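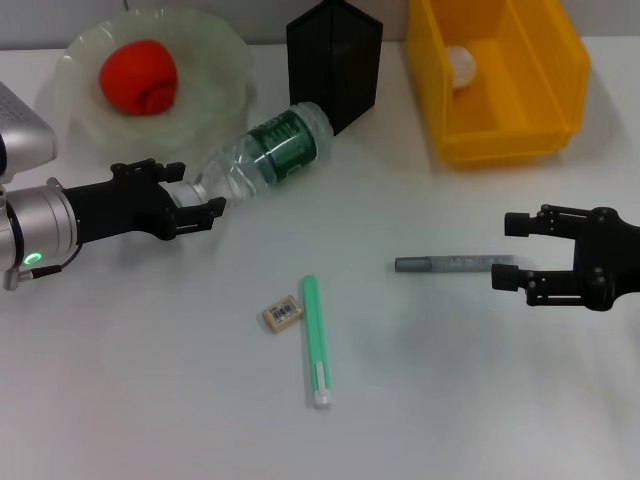 Mesa branca, Sala 3, antes da arrumação.

A mesa media 300 centímetros no catálogo da Gravton e 298 na fita métrica de Rui Calado, que anotou a diferença na margem da folha e não a comunicou a quem quer que fosse. O procedimento da Cillon para a devolução de salas previa três categorias de objectos: a guardar, a devolver, a eliminar. Não previa o caso de um objecto sobre o qual o operador não conseguisse decidir. Para esses, Calado usava um lápis.

Começou às 18h pelo recipiente preto. Alto, rectangular, de lados canelados, tampo plano. A guardar. Escreveu a referência, conferiu-a com a lista da Plellell e passou ao seguinte. A caixa amarela, aberta à frente, figurava na mesma lista, duas linhas abaixo, com o valor de aquisição rasurado. A guardar também. Alguém tinha escrito por cima da rasura um 58, em tinta verde, sem unidade.

A taça exigiu mais tempo. Era de plástico translúcido, de um branco a puxar para o verde, com o rebordo ondulado, e não constava de nenhuma lista. Lá dentro havia um fruto vermelho. Calado pegou nele e pesou-o na balança de correio do corredor: 100 gramas. Era de brincar. Um tomate, segundo a sua primeira anotação. Às 18h20 riscou tomate e escreveu maçã. Às 18h25 riscou maçã.

Telefonou para o armazém da Mahawong. Atendeu a mesma mulher de Outubro.
– Tenho um fruto vermelho sem referência.
– Que fruto?
– É essa a questão.
– O formulário tem um campo para a espécie?
Calado verificou. O formulário tinha um campo para a designação, com trinta caracteres, de preenchimento obrigatório.
– Então ponha fruto – disse ela, e desligou.

Ele não pôs fruto. Voltou a colocá-lo na taça, com a reentrância em espiral virada para a direita, e ocupou-se da garrafa de água.

A garrafa estava deitada, em diagonal, com a base encostada ao recipiente preto. Plástico transparente, rótulo verde-escuro, letras brancas. O regulamento mandava eliminar qualquer embalagem de bebida encontrada numa sala em devolução. Calado leu o artigo duas vezes. Depois lembrou-se de que a Sala 3 tinha sido a sala de Inês durante 400 dias úteis, e de que ela deitava sempre as garrafas, porque uma vez uma lhe caíra em cima do teclado – um prejuízo registado, com número de ocorrência, que ele próprio assinara.

O fruto devia ser dela. A taça, com certeza. Tinha-a visto numa prateleira, no sábado em que a ajudou a mudar os armários, e perguntara-lhe para que servia. Ela respondera que servia para pôr coisas. Na altura a resposta parecera-lhe incompleta.

Às 19h10 fechou o inventário. Recipiente preto, a guardar. Caixa amarela, a guardar. Garrafa, a eliminar. Na linha da taça escreveu a lápis «taça com conteúdo» e, na coluna do destino, a morada dela, que sabia de cor e que ultrapassava em quatro caracteres o espaço disponível. Continuou na linha de baixo.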